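Against the Pegboard, Mostly

Every few years I decide that my trouble is hooks. I don't own enough of them, or I own them and they're in a drawer, where a hook does nobody any good. So I go and look at pegboard again, the white kind with the tidy holes, and for an afternoon I believe in it completely.

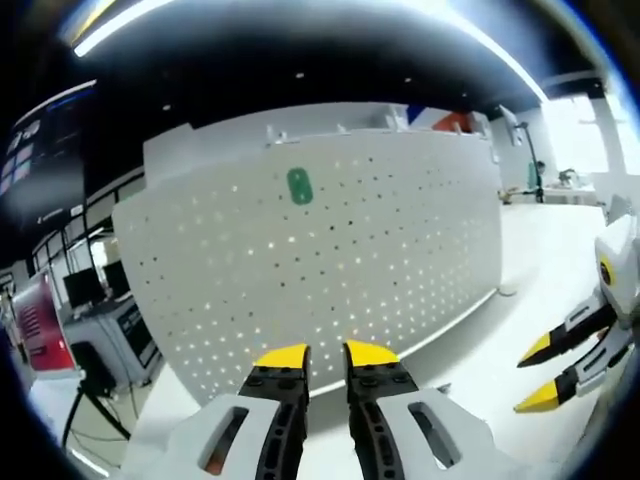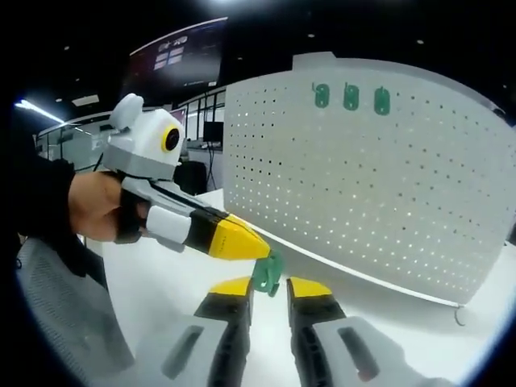

HOME & HABITS / OPINION

Let me admit that a bare pegboard is a handsome thing. Stand one on a white table with some light behind it and the holes shine like the windows of a very small, very well-run apartment building. You could leave it like that and call it decor. Plenty of people do, for months, while they think about where the scissors should go.

Then you add the first hook. It's green, say, a cheerful curled bit of a thing that weighs less than a grape, and you discover that it has opinions about angle. You come at the hole straight on and it balks. You tip it up, tilt it, push, and press down, and on a good day it sits. On a bad day it sits until you hang something on it, and then you're on your knees looking under the radiator.

My own board is a Varport, in a size the store called "starter." It came with a bag of 80 pieces and a leaflet with three drawings, none of which had any words. I assume this was to save on translation. The leaflet showed a pair of calm, floating hands putting up a hook in one move. I have studied those hands. They aren't my hands.

The trouble with the pegboard as an idea is that it asks you to know what you own and how you feel about it. A drawer doesn't care. A drawer will take a tape measure, a dead battery and the key to a bike you sold, and close. The pegboard puts your tape measure on display at eye level and asks if this is truly where you see it in five years. It turns out I'm not a man with views on his tape measure.

People who love pegboards will tell you that you can always move things around. They say it as a selling point. I've moved the same hook 2 holes to the left on three separate Tuesdays and I can report no change in my circumstances. The garage photos these people share are magnificent, with every wrench hung in order of size, like a family at a wedding. I look at them and wonder when they last needed a wrench in a hurry and put it back in the dark.

And yet I can't get rid of mine. A friend offered me a Pollico cabinet with doors, solid doors, behind which a person could keep any number of shameful extension cords. I measured the wall for it. I even took down the board and leaned it in the hallway, where it looked so clean and so ready that I lost my nerve and put it back up that evening.

It now holds a pair of scissors, a roll of twine, one oven mitt and a hat. The tape measure is in the drawer. The rest of the hooks are in there with it, still in their bag, and I come across them whenever I'm hunting for batteries. I've been thinking the hat should go a little higher.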